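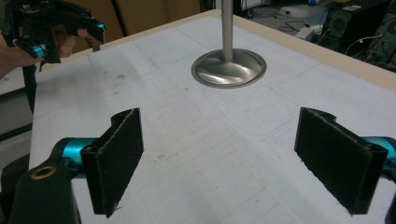 October, workshop notebook, bench 2

Lada engine, continued from the previous page. Head is off and on the bench. Mbali finished stripping the exhaust side before lunch and I did the inlet side after.

Cylinders 1, 2 and 4 look normal for the mileage. Bores have a light lip at the top, can be felt with a fingernail, no scoring. Cylinder 3 is the low one from the compression test and I expected rings, but the wet test hardly moved the reading, so I went to the valves first. Paraffin poured into the chambers with the valves still in: 1, 2 and 4 held for the length of a tea break. Number 3 was weeping into the exhaust port within a minute.

Exhaust valve 3 has a pale track across the seating face and the seat has a matching mark. Not burnt through. Stem is straight when rolled on the glass. The guide has more rock in it than the others, which would explain the valve not coming down square. I have not measured the guide properly because the small bore gauge is still with Moodley. Mbali rang them, they say it can be collected any time after 7 in the morning.

Decision for now: new exhaust valve and guide on number 3, keep the rest, lap everything. If the new guide goes in and the seat won't clean up with hand lapping then the head goes out to be cut. I don't want to chase it with coarse paste and end up with a sunk valve.

Lapping notes, for whoever carries on with this:

Fine paste only on 1, 2 and 4. A smear on the face, none on the stem. Wipe and look often. Stop when there is an even grey ring all the way round, it doesn't get better after that, only wider. The suction cup on the old stick won't hold on the smaller heads, use the one with the red handle in the second drawer. Marking blue is nearly finished, order more.

Valves stay in the order they came out. I have drilled a strip of wood with the positions written on it. Please don't use the strip for anything else until the head is back together. Last time two of them got swapped during cleaning and we lapped one pair twice.

Cleaning: the carbon on the backs of the inlets was oily and came off with a soak overnight in the Flirnton degreaser. The exhausts needed the wire wheel. Keep the wheel off the seating face and off the part of the stem that runs in the guide. Mbali tried the plastic scraper in the chambers and it was slow but left no marks, so we will stay with that. The tub of degreaser wants changing, it has gone the colour of gravy.

Springs: free length compared side by side on the surface plate, all level as far as I can see with a straight edge. Not tested under load. Stem seals were hard as biscuit and two broke up coming off. One piece went down into an oil drain and took a while to fish out with the magnet pick-up and then, obviously, with tweezers, as seals are rubber. New set of seals is on the shelf already.

Camshaft: slight pitting on one lobe, number 3 again. Mbali thinks it is old and harmless. I would sooner replace it while we are in there but the customer has set a limit and the guide work comes first. Will ask.

Head face checked corner to corner and across. The feeler didn't go under anywhere that matters. Gasket remains still to come off around the water passages.

Parts to order from Trumeditz:
exhaust valve x 1
guide x 1, plus a spare if they are cheap
head gasket set
marking blue
fine paste, small tin

Mbali says their delivery was late twice in a row, so phone and don't rely on the web form.

Bench lamp is flickering again. Changed the tube, same thing, so it's the holder. Compressor drained, got a cupful of water out of it. It should be done more often than it is.

Left for tomorrow: gasket face, collect gauge, measure all guides and write them here in a table, phone about the camshaft. Block is covered with the clean sheet, rags in the bores, don't turn the crank.

M. Ngubane, 16:40

Search this notebook Enter keywords Go

Workshop notes kept by Mandla Ngubane and Mbali Chauke | Contact the workshop | Back to top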